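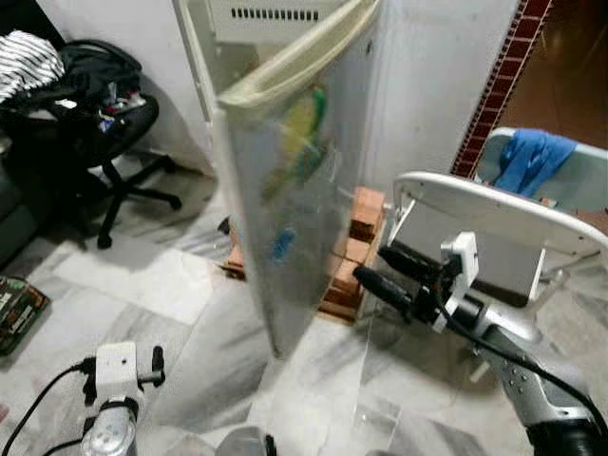
4. Finding a Spot and Switching On

1. Stand the Stelmakh upright for 2 hours before plugging it in. If it rode home on its side, leave it overnight and drink something warm.

2. Level it with the front feet. A marble, if you still own one, should roll slowly toward the back.

CAUTION: Do not run it from an extension cord that already feeds a kettle. You will lose both, usually at breakfast.

3. Set the dial to the middle. Turning it to maximum does not cool anything faster. It freezes the lettuce.

4. Load drinks last. Tall bottles go in the door with their caps tight, juice included.

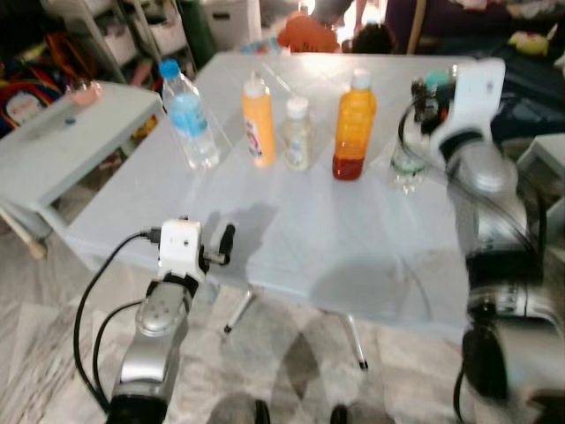
Page 119

NOTE: A full load of room-temperature drinks can keep the compressor humming all evening. The hum is normal. Gurgling is normal. Silence for a whole day is what you should call us over.

5. Wipe the door seal monthly with warm water and a little dish soap. Skip the bleach, whatever your aunt says.

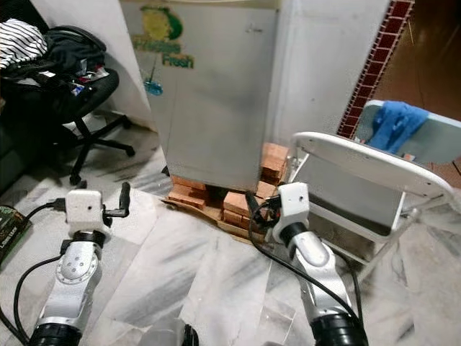

6. Defrost when the ice is as thick as a pencil. Unplug, open the door, lay down towels, then lay down more towels.

CAUTION: No knives, screwdrivers or ice skates. Cuderska Service replaced over 200 punctured linings last year, and the warranty covered none of them.

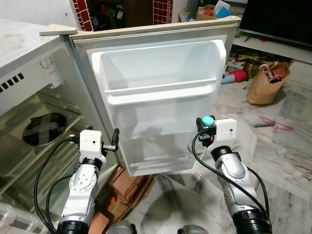
Signe Briem writes that she skipped the second lot of towels in October and would like step 6 printed in larger type.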